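Reviews > Workplace Automation > Packing and Fulfilment
By the Melodis reviews desk
2018-05-06

Vovis lunch-line packing cell: review after a full season of kids' lunch kits

Our site fills children's lunch bags for holiday programs. It is fiddly, light work, and until last June it was all done by hand. The Vovis cell was put in to take over loading and closing the bags, with people left on prep, checking and dispatch. I work the checking end, so this review is written from there and not from the office.

The cell is sold through Skodden, who also did the install. Setup took longer than the quote said. The benches had to be changed over to white, the lighting was redone twice, and we lost a good part of one shift to getting the zippers right. A soft bag doesn't hold its shape the way a carton does. It sags when you pick it up and the opening moves. Most of our early stoppages came from that.

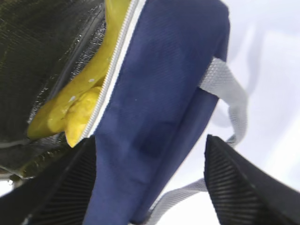
Navy insulated bag with the zipper open and a yellow item inside, between the ribbed fingers.

The ribbed fingers are the best part of the kit. They grip woven fabric well and we haven't had a bag come back with a mark on it. The handle strap is the weak point. If a strap hangs low it can end up near a finger, and the cell will stop and ask for a person. That is the right behaviour, but in the first weeks it meant somebody walking over every few minutes. Skodden changed the settings and it's now an occasional thing.

Throughput is fair. Our best shift so far was 468 bags, with two people at the cell. By hand, a team of five would get near that on a good day and be sore by the end of it. The cell is slower per bag than our quickest packer, but it keeps the same pace after lunch.

What has changed for staff is mixed. Nobody was let go, though three casual spots weren't filled again when people moved on. The wrist complaints have mostly stopped. On the other hand the job is quieter and a bit lonelier, and you spend a lot of time watching. Rotating every 50 minutes helps. We asked for 20 at first and it was too short to get into a rhythm. Training was one day, which covered the screen and the stop button but very little about clearing a fault. I'd ask for a second day in the contract.

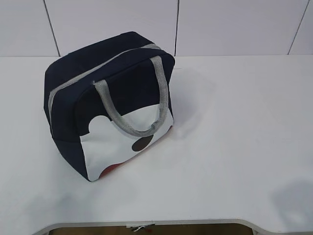

Do you still need people to check the bags?
We do, every one of them. The cell can tell that a bag is closed, but a person still looks for a missing item or a dirty lining before it goes out.

We also looked at the Ostrowski unit before buying. It was cheaper and had a smaller footprint, but the demo was all rigid boxes and they couldn't show us a soft bag being closed.

Noise is low enough to talk over. Cleaning is a wipe-down of the bench and fingers at the end of the shift, and the grooves in the fingers collect lint, so allow extra time for those. Spare fingers took around 50 days to arrive, so order a set with the machine.

Four out of five. I'd take it over going back to hand packing, mostly for my wrists.

Last updated: June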